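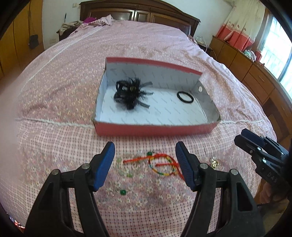 The left gripper had started closing late again. Olaia squeezed the trigger and one finger came in at once, while the other waited and then jumped.

"It did it again," she said.

Her aunt Ainhoa was in the doorway with the phone against her shoulder. "Idrisa wants to know which finger."

"The outer one."

Idrisa Swai ran the workshop at Dratness, and he had built both grippers. He asked if she had cleaned the pivots. She had, the night before, with a toothbrush. He asked what she had used on them afterward.

"The oil from the sewing machine," Ainhoa told him, and held the phone away from her ear.

Olaia took the gripper to the kitchen table and spread out a dish towel. She backed out the screws, slid off the blue pad, and put everything in a saucer in the order it came apart. The first pin was fine. The second had a long black hair wound around it, packed down tight under the oil until it looked like a washer. She worked it loose with a needle. It took 18 minutes, and twice she had to stop and move the lamp.

"Hair," Ainhoa said into the phone. Then, to Olaia, "He says dry. No oil on those at all. Wipe them and put them back dry."

She wiped them with a corner of the towel. The pad went back on with the ribs facing in. When she tightened the outer screw all the way, the finger would hardly move, so she gave it back a quarter turn, and then a little more.

"How do I know when it's right?"

Ainhoa asked. "He says let it hang. It should drop by its own weight, but slowly."

It dropped too fast. She tightened it a hair and tried again, and this time it came down the way the other one did.

There were 24 pickups left on the sheet. Olaia went back to the bedroom and sat on the edge of the mattress. She tried a hair tie first. Both fingers met on it together. She lifted it, carried it over, and opened the gripper, and it fell where she wanted it. The beaded bracelet was harder. It slid out twice before she learned to come at it from the side.

"Well?" Ainhoa said.

"It's closing even."

Ainhoa repeated this into the phone and listened for a while. "He wants the saucer checked. He says people always have a screw left over."

Olaia went to look. There was one, very small, sitting in a drop of oil. She carried it back to the towel and started taking the pad off again.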